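Home | About | Builds | Shop hours | Contact

About Fodau
2 min read

Fodau is a small shared workshop over the Zervas building. Started by Ljubica Janevski with one bench and a borrowed drill. Now 3 benches, 40 members, never enough clamps.

Main build right now is Rarasia - hand-held grippers, yellow fingers on a black body, made to be carried around a normal home. Bedrooms, clothes, soft stuff. Bench tests only tell you so much.

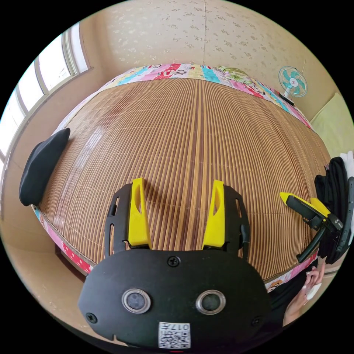
Most of the work is fiddly. Finger shape, slot width, where the screws go. We change one thing, try it, write it down. The log is at 533 entries, nearly half of them are about cloth. Cloth is hard. Thin shirts slide, thick ones bunch, and dark fabric is a pain for everbody.

Rarasia follows an older project, Flurkau, which did cups and not much else.

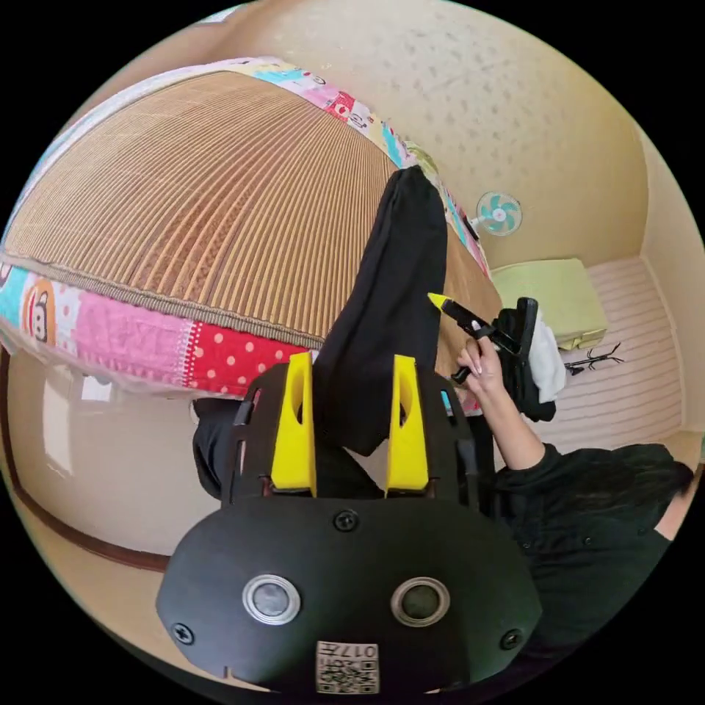
Words and pictures: Valbona Papadopoulos

New people welcome, no experience needed. Open night is 7:30 on Sunday, bring a laptop if you have one. We can lend tools but please put them back were you found them.

Share (3) | Comments (0)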